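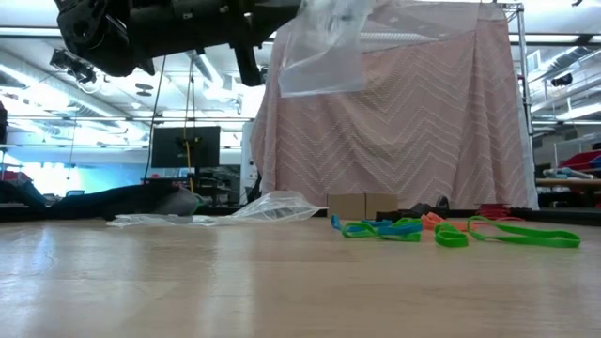

Can a machine clear a cluttered table for you yet?

Partly, and slowly. A robot arm can pick up a small stiff box and put it where it has been told to, but the soft and stretchy things that make up most household clutter still go better by hand.

Which items are easy and which are hard

Small cardboard boxes are about the best thing you can give a machine. The sides are flat, they stay where they are put, and they look much the same from any angle. Plain ones are fine.

Clear plastic bags are a good deal harder. A camera sees the shine on the folds and the table through the rest, so the edges are difficult to find. A bag lying flat gives the fingers very little to get hold of. One that is crumpled up gives them more, but it changes shape as it is lifted and hangs differently each time.

Rubber bands are hard in another way. A single band on bare wood can be managed if the fingers close low enough. Blue and green bands in a tangle are a different job, as pulling one brings the others along. Long resistance bands catch on whatever is next to them.

Dark cloth and padded bags have few clear edges to go by, especially when they are black. Expect mistakes.

Setting out a table for sorting

These notes apply if you have the use of an arm, and most of them help if you are sorting by hand as well.

Leave a gap between one item and the next. A hand's width will do.

Pull tangled bands apart first. Urmas Ramanauskas, who ran the sorting bench at Lukaddale, reckoned on 45 seconds for a bad knot by hand, and he never got the arm to finish one.

Keep the work off the back edge. Things get pushed, and they go over.

Watch for glare. Strip lights overhead make bright patches on pale wood and on plastic. A matt cloth under the bags helps, though it can ruck up.

Use one box for bands and another for anything flat. Open the lids beforehand.

Keep fingers, sleeves and hair away while the arm is moving, and know where the stop button is.

How long it takes

At Lukaddale we timed a mixed lot in November. Reet Jõgi cleared it by hand in 80 seconds. The arm took 14 minutes and left two of the bags behind. On boxes alone it was steady and could be left to get on with it, with somebody in earshot.

Storing the small things

Bands keep best out of sunlight, in a box with a lid. Sort them by size; colour is no help unless you bought them that way. Throw out any that have gone sticky or show cracks when stretched. Clear bags can be folded in thirds and stood on edge in a shoebox, away from small children. Resistance bands should hang from a wide peg, as a nail will mark them.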